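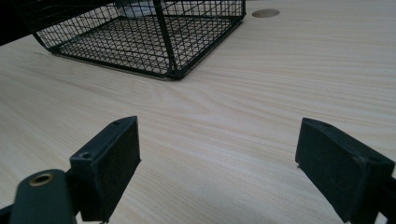 Does the trust payment from the Busisora mine cancel our right to claim for my brother's death later?

It depends on which of the papers your family signed. The receipt for the money doesn't cancel anything. The one headed "full and final settlement" probably does, and if you've signed that you need a lawyer to look at it before anyone signs anything more.

Asked by Els Leemans, July

More detail. My brother worked underground at Busisora for a contractor, Verschueren, and he was killed during the strike at the shaft gates. Since then the company has set up a trust for the families. A man from the trust came to Skamau with a folder and said every household would get 400 a month and school fees, and that it was separate from the inquiry. My sister-in-law signed two papers on the spot. She has three children and no other income, so I don't blame her. But then at a meeting the union people from Waveck told us the trust was a way to close the matter cheaply. I don't fully trust them either, as they want the families on a stage before the election. Who is telling the truth?

Answer from Neville Penrose

I did advice office work for a long time and I'd treat both with caution. A company doesn't send a man out with a folder if there is nothing in the folder for the company. "Separate from the inquiry" may well be true and still mean very little to you. An inquiry finds out what happened. It usually can't order anybody to pay you. A civil claim is a different animal, and that's the one a release would kill off. He may have chosen his words with some care.

Things I would want to know:

Did she keep copies? If she didn't, write and ask for them. Put it in a letter and keep a copy of the letter.

Was it read to her in her own language, and was she told she could see a lawyer first? In a lot of places a release can be attacked if neither of those happened. I say can be. I've seen it tried and fail.

Who signed for the children? A parent often can't give away a child's claim for loss of support without a court approving it. So even if her own claim is gone, theirs might be alive.

Also ask whether the 400 is guaranteed for any number of years. I've read trust deeds where the trustees can stop paying when they feel like it. If it's in a brochure and missing from the deed, I wouldn't count on it.

As for Waveck, they had 1422 members on that strike and I'd like to see what they have paid the families out of their own funds. They can be right about the paper and still be using you.

Don't wait for the inquiry report. Time limits for claims generally keep running while everyone sits and listens to evidence.

Answer from Radymyr Bondarchuk

just take the money, lawyers eat everything anyway. my uncle waited years on a claim like this and got a letter

Answer from Evelien Dierckx

I don't agree with the answer before mine, though I understand it. Taking the monthly payment and signing away the claim are two separate acts, and she can ask for the first without the second. If the trust says no, get them to say so in writing, because I'd be curious how they explain it.

One thing Neville left out: he was employed by the contractor, so there may be a workers' compensation claim against Verschueren's insurer on top of all this. They'll likely say he was on strike and so not at work. Don't accept that from a clerk at a counter. Make them decide it formally so there's something to appeal. Legal aid clinics at universities sometimes take these for free, but ask up front who pays if you lose.

Comment by Els Leemans

Thank you. She has one of the papers, and it's the receipt. We're writing for the other.

Comment by Roos Van Beek

Same man came to us. We told him to leave the folder and he wouldn't.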